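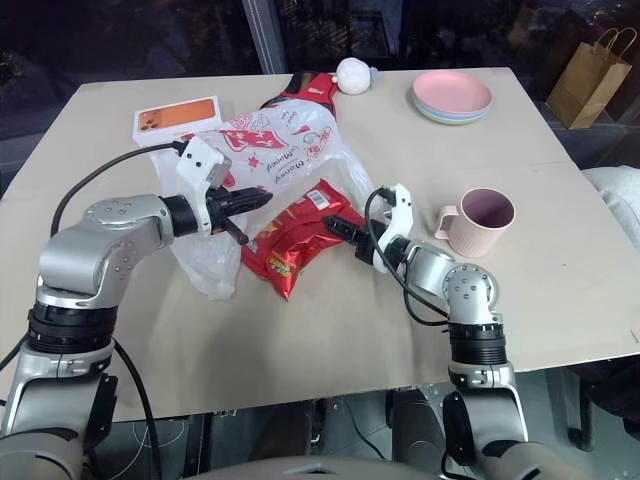
Snack Packing Table Opens in Kungate

A public packing table for snack parcels has opened in the Grermont hall in Kungate. Residents can bring packets from home, put them together in one bag and leave the bag for the collection in April.

The tabletop is covered with a flat sheet of cardboard, and clear plastic bags are used, so the contents are easy to check. Foil packets should be closed and have a readable label.

"Last year we sent 80 parcels, and many had crushed chips inside," said Zbigniew Michalski, who coordinates the collection. "This year we ask people to put in less and fold the bag gently."

The organizers hope to gather about 2000 packets. Each household may leave 2 bags. The hall is open until six in the evening.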